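Wirngate Home Forum > Heating and Ventilation > Bathroom fan duct, condensation running back

hesw_joist
The fan in our upstairs bathroom vents through 274 inches of flex duct to a gable louver. Since June I get brown water spots around the grille. Duct is uninsulated. Attic has loose fill. Would a condensate trap fix this or is the run too long?

vmurthy
Length is the first problem. Flex has high friction loss, and every sag acts as a low point where water collects. Replace it with smooth rigid pipe, sloped toward the louver, and insulate the whole run. A trap treats the symptom.

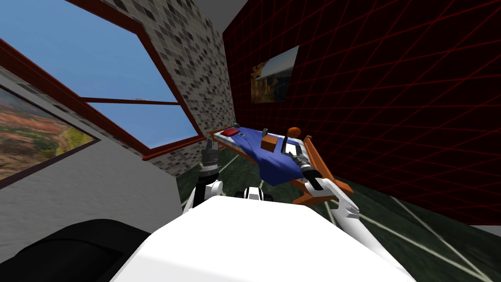
Simulated room, table with blue cloth.

Cliven
Disagree on the trap. I fitted one in a vertical riser in Heswood and it has been fine for two winters. Rigid is better on paper, but getting long sections through a small hatch is a different matter.

vmurthy
A riser is a different case. The OP has a horizontal run. A tee in a horizontal pipe only catches what passes over it.

hesw_joist
Fan is a Suvarna, five years old, 4 inch collar. It still holds a sheet of toilet paper against the grille.

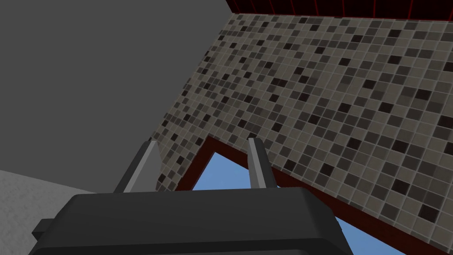 Does the slope have to be continuous all the way to the louver?
It should be. A quarter inch per foot is plenty, with strapping close enough that the pipe can't belly between supports.

Cliven
The paper test shows suction and very little else. Borrow a flow hood or make a box with a known opening and measure it. Rated flow on the label is at low static pressure. On that much flex you could be moving half.

suvarna_owner
Same fan here. Check the backdraft flap before buying anything. Mine was stuck open with lint and cold air came down all night.
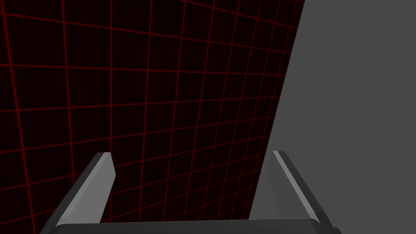 Pull the grille, unclip the motor plate, and the flap is at the collar. It should swing freely and close under its own weight. Mine needed a wipe and a new foam strip.

vmurthy
Agreed on the flap. Also put it on a timer and run it 20 minutes after the shower.

hesw_joist
Flap was stuck. Cleaned it Thursday. Still going to rigid, quote was 436 with insulation and a new louver.

Cliven
Mine was 700 with a roof cap, so take it.
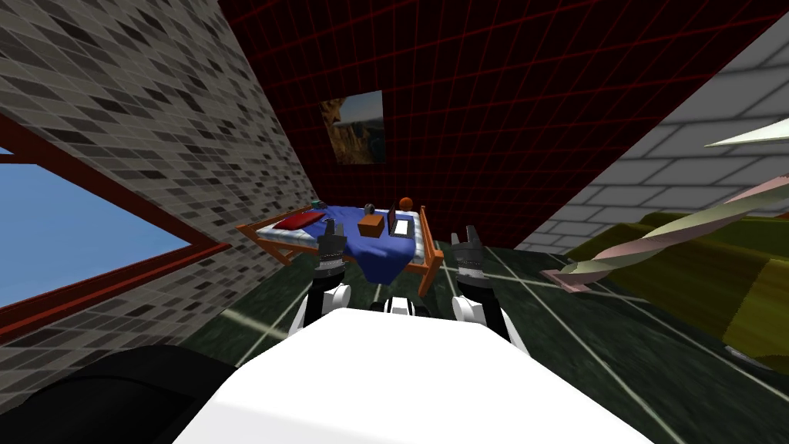
Related threads
Louver or roof cap for a bath fan
Foil tape or mastic on rigid duct joints
Humidity switch turns on at night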